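Lab Supplies | 2 min read

I bought the Kanda cork rings in July, a set of 2, and I'm so happy with them! Our old rubber ones had gone sticky and left marks on everything. Cork grips the glass nicely and makes no clatter when you set a flask down. 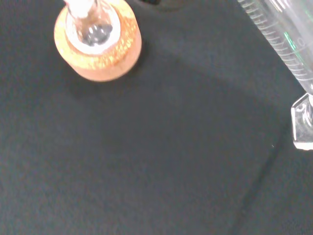
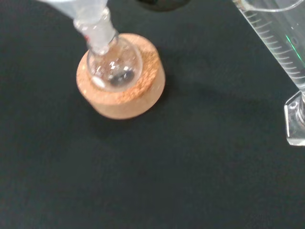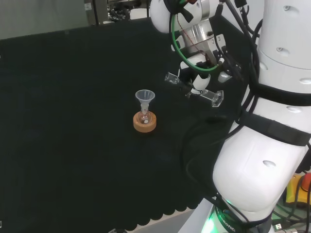 A small round-bottom flask in its cork ring.

Citard, teaching lab technician, Tudbridge

They cost $12, and the Padilla ring I tried before was a bit cheaper but shed crumbs from day one. The Kanda has a proper flat top and a snug hole - my small flasks don't wobble at all. One gripe: cork soaks up spills, so wipe quickly and keep solvents well away. After six weeks mine still look good, and I've already ordered more for the back bench.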